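The bakery in Revik opens at six, and by then Elvia Ventura has been on her feet for three hours. She took over the shop in October, four years after she first walked in to ask for a weekend job.

"I wanted something to do with my hands," she says. "I had been doing payroll for a shipping office. I was good at it and I didn't like it."

The former owner, Frøydis Haugen, still comes in on most mornings. She has a stool by the flour bins and drinks her coffee there. She ran the place for most of her working life and says she had no plan for handing it on.

"I thought I would close the door one day and sell the oven," Haugen says. "Then Elvia asked what I wanted for it. I gave her a number and she went home and came back with a folder."

The folder had the accounts in it, worked out month by month. Ventura had noticed that the shop made most of its money on one loaf, a dark rye the regulars call the Lie, after the farm the grain used to come from. The farm stopped growing rye long ago. The name stayed on the shelf label.

Ventura cut the list from 14 August 2023 on, while Haugen was still in charge. The cream buns went first, then the filled rolls. There are 8 kinds of bread now and two kinds of cake.

"People were angry about the buns," Ventura says. "One man wrote me a letter. I wrote back and told him what they cost us to make, and he still buys his rye here."

Haugen was against the change and says so. "I would have kept the buns. She was right about the money, but I would have kept them."

The shop sold 3,874 rye loaves in its best month under Haugen. Ventura has not matched that yet. She says she would be happy with 3,000 if she could get there without working through the night before every holiday. The dough takes two days, and the back room holds only so many baskets.

She keeps the starter in a crock on the lower shelf and feeds it at noon and again before she goes home. Haugen kept it the same way. They disagree on the water – Haugen liked it cool, Ventura uses it a little warmer in winter – and neither has changed her mind.

Asked about a second shop, Ventura shakes her head. A landlord in Polent offered her a corner unit last spring and she went to look at it. The rent was fair. The drive was the trouble.

"I would be in the car when I should be shaping," she says. "And I'd have to hire a manager, and then I'm doing payroll again."

Haugen finishes her coffee and rinses the cup. She takes one rye, unsliced, and leaves the coins on the counter. Ventura has told her many times that she doesn't have to pay.

"It's a shop," Haugen says. 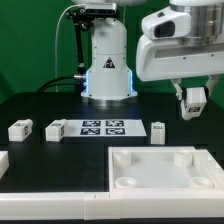 *White robotic arm base with blue lights, on a black tabletop.*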